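Hurkitz Stone Care Kit, six months in

I bought the Hurkitz kit in October, after a lemon half spent the night face down on our kitchen counter. The lemon left a ring. The Mokotine showroom, where we got the slab, had warned us that pale stone "develops character," and I had nodded like a man who planned to own no lemons.

The kit comes in a zip case that would suit a much more expensive hobby. Inside are 4 pads, a bottle of cleaner, a bottle of sealer, a tub of polishing powder and a booklet translated by someone in a hurry. "Do not polish in anger" is my favorite line, and I have broken that rule twice.

The cleaner is good. It smells like a dentist's waiting room and lifts coffee without a fight. The sealer goes on thin and wants six hours to cure, during which your household will suddenly need every inch of counter. Water beads nicely afterward. Oil takes its time, then goes in anyway.

The powder is where the money goes, and where I have doubts. You wet it, rub in small circles and keep going until your shoulder files a complaint. On the smooth parts of our counter it took the lemon ring down to something only I can find. On the rough, pitted parts it settles into the holes and dries there like old toothpaste. A soft brush gets most of it out. The brush is sold separately. 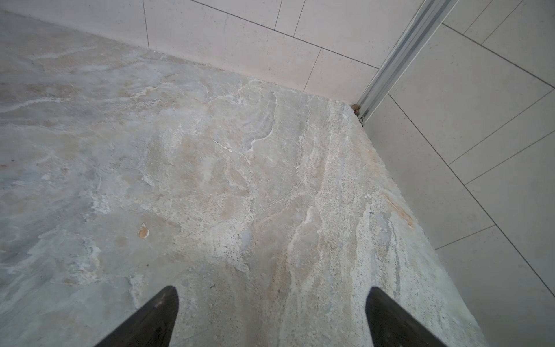 Kourkoulas wrote in to say I had used far too much powder, that a teaspoon covers a whole counter, and that the cheaper Vasico paste does the same job without clogging the pores. Fair enough on the teaspoon. I tried the Vasico on the back corner by the toaster and found it easier to rinse, though the shine was gone within a month.

At almost 150 dollars the Hurkitz costs more than I wanted to spend on a lemon. The man who quoted me for professional honing wanted 390, so I'm keeping the kit, and the ring has a fruit bowl on it.

Recent reviews
Vasico folding step stool
Three cutting boards and a grudge
Mokotine drawer liners, cut to fit (eventually)
Is a soap pump worth drilling for?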